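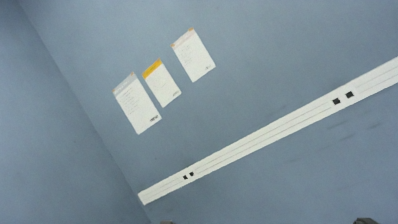

5月8日　接着試験ノート（掲示用粘着材の再選定、続き）
記入：試作室

背景
事務棟の塗装壁に使う再剥離タイプの粘着材について、Werkixの現行品が廃番予定のため代替を探している。候補はBrandgateの薄手アクリル系と、Koivistoのゴム系の2種。比較用に現行品も同条件で流す。対象は紙の掲示物のみ。額やパネルは今回扱わない。

試験片
基材は石膏ボードに水性つや消し塗料を2回塗り。塗料ロットは2633。前回のロットは残り少なく、混ぜずに全数これで統一した。塗装後の養生は室温で2週間。表面を指でこすると粉がわずかに付く板が1枚あり、除外した。
各粘着材につき試験片3枚。貼り付けはローラー1往復、荷重は前回の手順書どおり。貼り付け後の放置は240時間とする。前回は72時間で切り上げたが、Udthorpeの倉庫から戻ってきた苦情品は剥がれるまでもっと長くかかっていたので、短期の値だけ見ても判断できない。

条件
A：室温、成り行き湿度
B：恒温槽55℃
C：室温、貼り付け前に塗装面を乾拭き

Aの湿度は記録計を棚の2段目に置いて取る。前回は窓際に置いたため値が暴れた。

観察（Aのみ回収済み）
・現行品：剥離時の塗膜持ち去りなし。紙側に粘着層が残る。従来どおり。
・Brandgate：初期の保持は良い。紙の下端がわずかに浮いた試験片が1枚。浮きの幅は定規で測れるほどではない。塗膜の持ち去りなし。
・Koivisto：保持は3種で最も強い。剥離を90度方向で行うと、1枚で塗膜が米粒大に取れた。180度方向に折り返して引いた残り2枚は問題なし。方向依存が大きい。

Koivistoの塗膜破壊は、塗料と下地の界面か、塗料1回目と2回目の間か判別できていない。破片をテープに取って封筒に保管した。封筒には試験片番号を書いたが、鉛筆なのでこすらないこと。

Bは途中。槽の扉を一度開けてしまい、表示が戻るまで時間がかかった。試験時間は引き延ばさず、備考欄に開放の事実だけ残す。この種の中断をどう扱うかは手順書に記載がない。追記が必要。

Cは未着手。乾拭きの布をどれにするか決まっていない。毛羽の出る布を使うと、それ自体が粘着面の汚れになる。クリーンワイパーで統一する案でよいと思うが、現場で実際に使われるのは普通の雑巾なので、1組だけ雑巾でも流しておく価値はある。

紙について
試験に使う紙は普通紙のA4で揃えた。四隅留めと上辺2点留めを混在させると比較にならないため、今回は上辺2点のみ。四隅留めのほうが空調の風には強いはずだが、湿度で紙が伸びたときに波打ちが出る。前に廊下側で出たたるみは、これが原因の可能性がある。未確認。
厚手の紙、ラミネートしたものは別枠。自重の差が大きく、同じ表に載せると誤読される。

貼り付け位置のばらつき
紙の上辺から粘着材中心までの距離を治具なしで合わせたところ、片ごとに差が出た。保持時間に効くほどの差かは不明だが、次回は当て板を作る。端材のアクリルで足りる。

メモ
・Brandgateのサンプルは巻き芯側の数枚で剥離紙が剥がしにくい。保管姿勢の影響か。縦置きに変更した。
・Koivistoの仕様書は使用温度の上限が旧版と新版で一致していない。問い合わせ中。回答が来るまでBの結果に合否は付けない。
・現行品の残数が少ない。Cまで流すと予備がなくなる。

次回
Bの回収と剥離。剥離は180度方向に統一し、Koivistoのみ90度を1枚追加。残りの塗装板は8月の高湿度試験に回すので、ほかの用途に使わないこと。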